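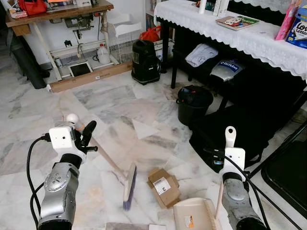

Glenys Prothero
Technical Editor, Hirkance Building Care
May 20, 2011

Calcareous floors: grit, water and the wrong bottle

The January item on terrazzo brought in more letters than usual, most of them from people who look after marble and wanted to know whether the same advice applied. In part it does. Terrazzo with a cement binder and polished marble both contain calcium carbonate, and both are damaged by acid. They differ in how they take up water and in how they wear, and the cleaning schedule should be written with the actual stone in mind.

Start with hardness. Calcite, the main mineral in marble, is 3 on the Mohs scale. Quartz sand is 7. Any street grit carried in on a shoe will therefore scratch a polished marble surface, and the scratches show first as a dull band along the walking line. People often take this band for dirt and reach for a stronger cleaner. The stone is clean but the polish has gone, and no liquid will put it back.

Dry removal comes first for that reason. A soft broom or an untreated dust mop is suitable. Vacuum cleaners are acceptable if the wheels and the underside of the head are in good order; a cracked plastic edge with a piece of grit lodged in it will draw a line the length of a corridor. Mops pre-treated with oil should be kept off marble altogether. Lighter stones can take up the oil, and the staining appears slowly enough that the mop is rarely suspected.

Entrance matting does more than any cleaning product. It should be long enough for both feet to land on it at least twice, and it should be lifted regularly, since grit trapped underneath acts as an abrasive every time the mat moves. Gaurav Awasthi measured gloss at the Plorside offices with a 60 degree meter, before and after the matting was extended. The foyer there was repolished at the same time, so the improvement can't all be credited to the mats. He intends to repeat the readings at the same marked points next January.

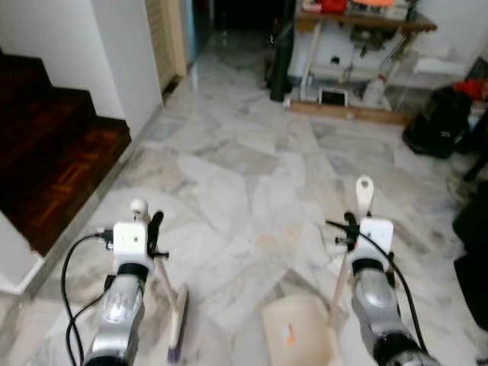
Wet cleaning follows only when the loose matter is up. Use a neutral detergent, pH between seven and eight, diluted as the label states. More concentrate does not clean better. It leaves a film, the film holds soil, and the floor looks worse two days later than it did before. Two buckets are needed, one for solution and one for rinsing, and the rinse water should be changed when it is visibly cloudy. For the corridors at Plorside, 671 square metres in all, Mared Lloyd's team had been working from a single bucket and changing it at the end of each floor. They now use up to 8 litres of solution per floor and rinse separately. Drying time has come down and the streaking under the window lights has stopped.

In hard water areas the last rinse may leave a faint white bloom as it dries. It is limescale. Descaler will remove it and will take the polish with it. Buff with a dry microfibre pad, and if the bloom persists, consider softened or deionised water for the final pass.

Products to keep out of the cupboard

Vinegar, lemon-based cleaners, most bathroom sprays, toilet cleaner and brick acid all etch marble. Etching is a chemical loss of surface and shows as a matt spot, often ring-shaped where a container has stood. Strong alkalis such as oven cleaner should be avoided as well. Bleach does not etch in the way an acid does, but repeated use dulls the finish and can affect coloured grout. Cream cleaners contain a fine abrasive and should be left for other surfaces.

Yamuna Kulkarni asks about the Zaletti stone soap that several readers have bought. Soap-based cleaners leave a thin deposit by design, and on honed stone this can be useful. On a high polish it tends to smear, and in hard water it forms scum. We would not use it on a polished floor without a trial patch left for at least a fortnight.

Sealers

A penetrating sealer slows the uptake of liquids. It does not stop etching, it does not harden the stone and it does not remove the need to wipe up a spill. The simple test is a few drops of clean water on a dry area out of the main route. If the stone darkens within a few minutes, it will probably benefit from sealing. If it stays the same colour, leave it alone. Dense polished marble often takes very little, and surplus sealer left to dry on the surface has to be removed with solvent. Work in small areas and wipe off everything that has not gone in.

Joints are another matter. Cement grout is much more porous than the slabs either side of it and will darken long before they do. In random-laid work the total length of joint is considerable, and it pays to seal the grout even where the stone is left untreated.

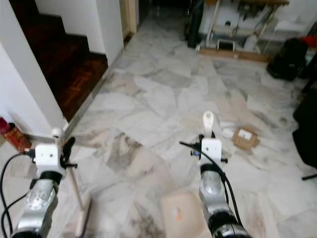

Polished marble laid in irregular slabs with thin grout lines.

Slip resistance should be checked with the pendulum test, wet and dry, after any change of polish or sealer. A glossy floor is not always slippery when dry, and a matt one is not always safe when wet. Keep the results with the cleaning record, together with the position of each test.

Repolishing is a trade job. Welington Marinho has supplied a specimen specification, which separates grinding, honing and polishing so that quotations can be compared line by line. Rees has quoted £899 for a small lobby on this basis, excluding grout repairs. Copies of the specification are available from the office on request.

The next item will cover limestone thresholds and de-icing salt. Questions on either should reach us before the copy date.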